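**Grarnby Olszewski steam iron, two months in**

6/17/18

I bought the Olszewski in May, after my old iron began spitting brown water onto anything white and leaving everything else alone. Grarnby sells it as a "garment care system." It is an iron. It has a soleplate, a cord and a light that goes off when it's ready, and I have no complaints about any of those.

Heat-up is quick. The tank is a decent size, though the filler hole was designed for someone who pours water with an eyedropper. Grarnby includes a little jug for this. The jug also has a bad spout.

Steam is where it earns its keep. On cotton shirts, 2 passes and the collar lies flat. Linen still fights back, as linen does, and the "Linen Plus" setting mostly adds noise. The manual claims 254 vent holes in the plate. I'm taking their word for it.

My sister-in-law swears by the Tando, which is cheaper and weighs less. I borrowed hers for a weekend. It glides nicely, then drips on silk like a dog at a window. I also looked at the Luduseo, but it only comes in lavender and wants to connect to my phone.

Dark fabric was my real worry, as the old iron left a shine on anything black. No shine so far with the Olszewski on low, with a bit of steam. It does nothing about lint, and the box never said it would.
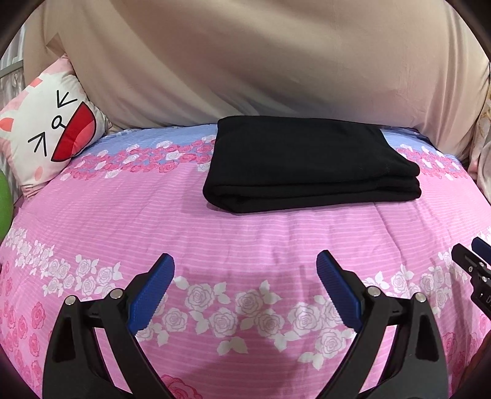 *Black cloth, folded, on the flowered sheet.*

Gripes: the cord is short, the auto shutoff beeps like a truck backing up, and the heel rest wobbles on my board. I'd still buy it again, preferably on sale and without the jug. Four stars.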